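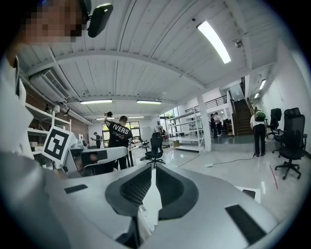
4. The people at the edge of the story

Figure 2. Hand-held gripper with two dark fingers; marker block at left.

4.1 What we went looking for

In the previous section we looked at how reviewers of family memoirs describe the author, and we found, as most readers of book pages would expect, that the author gets the lion's share of the attention. We now turn to everybody else: the brothers and sisters, the former husbands, the aunts who took somebody in for a winter, the neighbour with the piano. These people appear in a memoir without having asked to, and when the book is reviewed they appear in print a second time, in the words of a stranger who has only the book to go on. We were curious to learn what happens to them on the way.

The reader will recall that our collection consists of 58 reviews from the Gomberg clippings, all of them of memoirs in which the author's childhood home takes up at least a third of the book. They were written by 18 reviewers, a few of whom turn up again and again and most of whom turn up only once or twice. Both of us read every review in full, pencil in hand, and marked each passage in which a relative, friend or neighbour of the author was mentioned. We then swapped copies and argued. The arguments were friendly and went on far longer than we had planned, and a good deal of what follows came out of them.

We should say that we did not begin with a fixed list of categories. Kwok-wai Ng had used one in his earlier work on obituaries, and we tried it for a week or so, but it sat badly on this material. An obituary writer tends to know who the family are and may well be sitting in one of their kitchens. A reviewer has usually met none of them. So we set the list aside and let the headings grow out of the reading, a slower business altogether, and one we would gladly do again.

4.2 Naming and not naming

The simplest thing a reviewer can do with a minor figure is to use the name the memoirist uses. The next simplest is to leave the name out and give the relation: "a sister," "his stepfather," "the older of the two cousins." We had supposed that the choice would be mostly a matter of space, and that the longer reviews would be full of names while the short notices would make do with relations. There was something in this, but much less than we thought. Some of the longest pieces in the collection name hardly a soul apart from the author, and one very short notice of a Lellura title manages to squeeze in the whole family, including the dog.

What seemed to matter more was how the figure behaves in the book. Relatives who come off well are generally named, and those who come off badly are very often turned into a relation. A kind grandmother is Edie throughout; the uncle who drank the rent money is "an uncle." We do not think reviewers are being timid when they do this. Several of them told us, when we wrote to ask, that they had never noticed the habit and were quite interested to see it laid out. One wrote back that she supposed she was being polite in the way one is polite at a funeral lunch, where everyone knows which uncle is meant and it would be unkind to say so with the man's children at the next table.

There is a difficulty with this sort of politeness, though, and it came up in our very first argument. Memoirists quite commonly change names themselves and say so in a note at the front. A reviewer who then leaves out a changed name is protecting a person who has been protected already. Róisín Daly's view is that this does no harm and shows a decent instinct. Kwok-wai Ng's view is that it makes the person look more guilty than the book does, as a blank in a sentence will always draw the eye. We have not settled the matter between us and would be glad to hear from colleagues who have.

4.3 Borrowed judgements

A second pattern has to do with whose opinion is being given. When a memoirist writes that her mother was cold, the reader knows whose opinion it is, as the whole book is spoken in the daughter's voice. In a review the same judgement can be passed along in several ways. The reviewer may write that the author remembers her mother as cold. The reviewer may write that the mother "emerges as" cold, a phrase we met so often that we began to greet it like a neighbour over the fence. Or the reviewer may simply write "her cold mother," and move on to the next chapter.

The last of these is the one that interested us most. It is short and handy, and nothing in it is false to the book, but the word "remembers" has dropped out and with it the reminder that we are hearing from one person in the household. We found such phrases in reviews of every kind, the admiring and the grumpy alike. They gather especially thickly in the second paragraph, where the reviewer has to get through the author's early years at a trot in order to reach the part of the story that the review is really about. We came to think of it as a paragraph in which people get packed into suitcases: everything has to fit, and nobody looks too closely at what gets creased.

The reviews of Ovetti make a useful case, as there are several in the collection and they can be laid side by side. Readers who know the book will remember that the father runs a hardware shop, says little at meals, and is seen by his son almost entirely through the shop window or across the supper table. The son is fairly hard on him in the opening chapters. By the end he has changed his mind about a good deal, and the chapter in which he goes through the shop's account books, finding page after page of debts his father had quietly let go, is in our opinion one of the finest in the book. Yet the father of the reviews is nearly always the father of the opening chapters. He is "silent," "stern" and in one case "a tyrant of the nail bins." Only two of the reviewers mention the account books at all, and one of those does so in order to complain about the length of the chapter.

We are inclined to be forgiving about this. A reviewer is expected not to spoil the ending, and in Ovetti the father's kindness very nearly is the ending. The rule against giving things away grew up around novels, and mysteries in particular, where it protects the reader's pleasure and costs the butler nothing. Carried over to memoir it has a side effect we have not seen discussed elsewhere: a real man who is redeemed late in the book may never be redeemed in the papers, and far more people will read the papers.

4.4 Second thoughts from the reviewers

We wrote to all the reviewers for whom we could find an address, enclosing copies of their own pieces and a short letter with 5 questions in it. The replies were generous and some of them ran to many pages. We quote from them sparingly, as our correspondents were promised that they would not be identified, and the world of the regional book page is a small one in which a turn of phrase can be as good as a signature.

Almost 20 years lay between some of the reviews and our letter, and it was touching to see how many of the writers still remembered the families. One could tell us the name of a younger brother who is mentioned twice in the book and not at all in the review. Another had kept a note from a memoirist's sister, sent care of the paper the March after the piece ran. The sister did not object to anything in particular. She wanted the reviewer to know that she had been nine at the time, and that the kitchen had been green. The reviewer had never known how to answer, and asked us, a bit shyly, whether we thought it was too late. We said we thought it wasn't.

Several of the replies made a practical point that we had missed. Rafferty's well-known advice to new reviewers, to say what the book does before saying whether it does it well, is taught on most of the short courses our correspondents had attended, and it is sensible advice. With a memoir, however, saying what the book does tends to turn into telling the life, and telling the life in a few hundred words pushes the reviewer toward the flat, confident sentences we described above. One correspondent has changed her practice as a result of an awkward meeting at a festival. She now writes the paragraph of family history last, when she knows how much room is left, and reads it aloud as though the mother were in the room. She says it adds half an hour to the work and that her editor has yet to notice any difference.

4.5 Some limits

The Gomberg clippings were gathered by people with their own tastes, who liked farms and small towns and did not much care for show business, and our collection leans the same way. We have very little to say about celebrity memoirs, in which the relatives may be nearly as well known as the author and quite able to answer back. Nor have we compared our reviews with those posted by ordinary readers online. From a casual look we suspect that such readers are a good deal freer with names and blunter in their judgements, and also more likely to write something like "I had a dad like this one," a sentence that did not turn up anywhere in our printed material.

It would also be good to know more about editors. We had assumed that the short phrases were the reviewers' own, but two of our correspondents were able to find their original typescripts in the basement or the back of a filing cabinet, and in both of them the word "remembers" was there and had been cut. Two typescripts are not much to go on. We take up the matter of cutting and copyfitting in Section 5, with the help of the marked proofs that came to us along with the Lellura correspondence.

© Róisín Daly and Kwok-wai Ng. All rights reserved. | Contact the authors | Back to top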